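27 February 2019

What a day! I have been putting off the kitchen cupboards since October and this morning I finally got on with it, and I'm so pleased that I've made tea and sat down to write before doing anything sensible like eating.

Started at eight with the top shelves. Everything out onto the floor, jars and all, and a great heap of lids with no tubs to go with them. Todor Petek rang in the middle of it to ask if I still had his big jam pan. I did! It was behind the rice. He's coming for it tomorrow and bringing me some of his plum, so that's a fine bargain for one phone call.

The cupboard insides

Warm water, a drop of washing-up liquid, and the old green sponge until it fell to bits. There was a ring of honey on the second shelf that must have been there since we moved to Prernton. I laid a damp rag on it, went off and sorted the spice tins, and when I came back it lifted away in one go. Lovely. Threw out 11 packets of things past their date (the oldest was a custard powder I'd rather not discuss) and kept the good cinnamon.

The doors

I'd been looking forward to these. I do love the wood on them, that warm honey colour, and in the morning light you can see all the fine grain. They only want a soft cloth and a bit of patience, going along with the grain and getting into the seams between one door and the next, where the grease likes to sit.

And the cloth! I am a complete convert to the fluffy white sort, the kind that's all little nubbly loops, almost like a sponge. I used to do everything with cut-up vests and leave fluff behind me wherever I went. I bought a pack from Suksawat on the corner and I'm already thinking of going back for another.
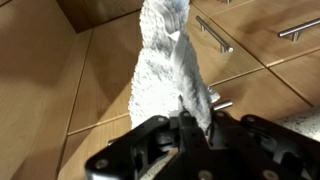 The drawers

Less glamorous, but very satisfying. The cutlery tray went in the sink, the string got wound up properly, and I found the little Dellel tin opener I'd accused Sombat Jaidee of walking off with last summer. Must tell him – and say sorry, I suppose. The bottom drawer still sticks on the left. I rubbed a candle end along the runner and it's better, though it still wants a shove.

Left for tomorrow: under the sink, the top of the fridge, and new paper for the shelves. I measured the long one at 70 centimetres and wrote it on my hand, so it had better go down in here before I have my bath. Soup tonight, out of the blue bowl, at a clean table.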